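Rultport wrist kit, three weeks in -- quick review

Writing this between sessions so excuse the state of it. We bought two sets of the Rultport hand-demo kit in August, mostly for the warehouse tasks Burkico want us to teach: crates, bags, folding bits of packaging flat. Before that we did it all by remote control with the Flikau arms. Slow. One crate lift took longer than making a cup of tea.

What you get. Sleeves, marker bands, the block modules that hang off the wrist, brackets, cables, a calibration card and a manual that somebody wrote in a rush. No case! For that money I'd expect a case.

Fitting. First time, 34 minutes and a fair bit of swearing. Now it's under five. Sleeve first, then band, then bracket, then do the knob up finger tight. Don't go mad with the knob, the thread on one of ours is already feeling rough. Simone Brandão has small wrists and the band slides round on her unless she pulls the sleeve up underneath it first. Markers drift, take is useless, start again.

Comfort -- fine for an hour. After that you notice the weight, more on the left for some reason. Hands stay free though and that's the whole point of buying it. You can feel the rim of a crate, curl your fingers over it, shift your grip half way. Never managed that with the Flikau sticks, and the lifts we recorded with them look like someone wearing oven gloves.

Tracking. Good in flat, even light. Bad near our big window, we lost whole takes there until I moved the table. Tall things in front of you are a pain too, the blocks get hidden and the software sulks. It does flag the gap, which the Rastogi kit we had on trial didn't.

Numbers so far: 976 usable takes out of about 2,000. Sounds dreadful. A lot of the rejects were us learning, and last Tuesday we kept nearly everything. The export tool falls over above 300 takes in one go so split them up. Support say a fix is comming, no date.

Cables. Too thin, too long, always wanting to catch on something. Tape them or you'll regret it.

Would I buy it again? Yes, for two-handed jobs. For anything small and fiddly I'd still borrow the Rastogi, the finger data is better and theres less hanging off you.

Crate work with both sets of markers on:

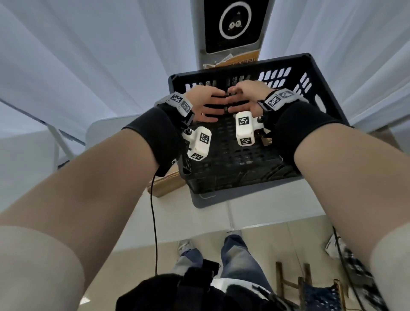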